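Open Day at the Robot Lab!

Have you ever wondered if a robot could help build a computer? In July, kids in Bultholm got to find out at the Skaton workshop open day. The doors opened at 10 in the morning, and there was a line down the stairs!

Malsha Karunaratne runs the robot arms. She told everyone that a computer keeps what it is working on in its memory. Memory comes on thin sticks that slide into long, skinny slots. Pushing one in is easy for your fingers, but it's a tricky job for a robot (the stick has to go in perfectly straight!).

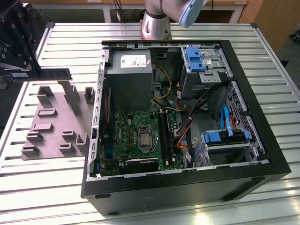 So how does a robot learn to do it? Practice, practice, practice! Dinesh Marikar said the team at Skaton has done 400 practice tries so far, and they go slowly so no parts get bent. A robot hand is called a gripper. It has to squeeze hard enough to hold on, but gently enough not to crack anything.

Now try it yourself! Put on thick winter gloves and slide a playing card between two books without bending it. At the open day, 46 kids tried it, and wow, there was a lot of giggling.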